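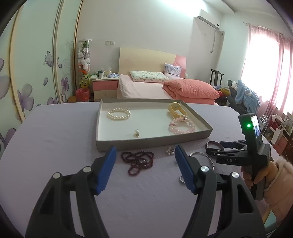
Jewellery sorting, two handheld grippers, home set

May 23, 2025

Notes for me, Oana and whoever picks up the labelling. Wriiten up fast, sorry.

Question for this block: does a policy trained on two-handed sorting do better if the demos have the bits touching and overlapping in the tray, or if we keep them neatly apart? Plenar argument has always been keep them apart, cleaner grasps, fewer bad episodes. Ileana thinks that is why it falls over the moment two bangles lie across each other. I'm with Ileana but want numbers.

Set-up
- lavender cloth on the table, shallow tray with white inside, grey outside
- items: pearl bracelet, yellow watch, pink bead bracelet, small pearl piece, dark red bead strand, silver bangles, dark bangle, few odds and ends
- two handheld grippers, blue ridged pads, wrist view from each
- bedroom background left as it is. No tidying between episodes, no screens put up. Tudor wanted a plain backdrop, overruled, the whole point of the home sets is that they are homes

Plan was 200 episodes, split 100 spaced / 100 touching. Same items both halves, start positions shuffled by hand. An episode = pick one thing from the cloth, put it in the tray, let go, both hands back to rest. Either hand may pick. Other hand can steady the tray but not lift it.

How it went
Spaced half fine. Dull. Red bead strand is the slow one, every time. If you grip the middle of the coil you get three loops and a tail, if you grip an end the rest drags over the cloth and pushes other things about. Settled on gripping near the middle and living with the tail. Should be written into the instructions properly, at the moment it is only in my head and Alina's.

Thin silver bangle: lies flat, pads are thick, no gap to get under. Two ways round it. Press one edge with the pad so the other side tips up, or slide it to the tray edge and use the wall. Alina presses, I slide. That makes two modes in the data for one item. Not sure if that's good or bad. Gobnait says leave both in and tag them, otherwise we'll never know. Tagged "press" and "slide" from episode 36 on, the ones before that need doing from the video.

Touching half slower to reset than to record. You put a thing down over another and it slips off. Lost a lot of time there. Rule now: if it slips before the start beep, re-set, if it slips after, keep going and count it.

What I think I'm seeing (not a result!!)
The wrist views are much better than the fixed view for overlap. In the fixed view two bangles crossing are one blob. From the gripper you can see which one is on top, mostly. When the second hand comes over the tray it covers stuff though, and the policy will have to cope with that, we can't tell people to keep their other hand away, real use isn't like that.

Also the watch. Standing up on its strap it's easy, pads close on either side of the strap. Lying flat it is a different object as far as the gripper cares. Only have it standing in most episodes. Gap in the data, needs filling. Same for the pearl piece, which is small enough to vanish behind a pad at the moment of closing. Check whether the labels carry through that or drop out. Tudor to look.

Clear and pale pink beads: depth from the wrist view is poor on those. Holes in the map, edges wandering. Opaque pearls all right. Suggest we train one run without depth at all before anybody spends a week fixing it.

Baseline
Old model (Rirero, trained on the 3,000 kitchen episodes) run on replayed openings from both halves, just comparing where it would put the grasp against where we did. Spaced: sensible on anything ring-shaped, lost on the bead strand. Touching: picks the point where the two things cross, nearly always. Worst possible place, takes both. That's the failure Ileana described, so good to have it on record before we train the new one.

Next
- train A on spaced only, B on touching only, C mixed, same total number of episodes for all three
- test on start positions none of them has seen, overlaps included
- score: right item, only that item, released inside the tray. No half marks
- film test runs with same wrist cameras
- Jia set repeats the whole lot in a diffrent room in October if A/B/C comes out clear, Iloscombe if not

Open
- do we count it as an overlap when things only touch at one bead? Currently yes. Oana says no. Need one answer before labelling starts
- pads: check the ridges for wear before the next block
- two sleeves very fluffy, turn up in the wrist views. Leave it, just don't let the hand segmenter's scores go in without a check

Tray state with the cuff lying across the pink beads is the one to use for the overlap definition. The view of it to go in the labelling guide. 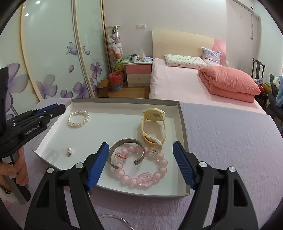 Gobnait Geraghty

Added after reading the above. Agree on A/B/C, but please hold back the cuff-on-beads layouts from all three training sets and keep them for test. If C has seen them and B has seen them we learn nothing about A. Also I'd count one-bead contact as touching, not overlap, and have three labels: apart, touching, overlapping. Costs the labellers very little. Press/slide tags: I can do the early ones from video, send me the folder.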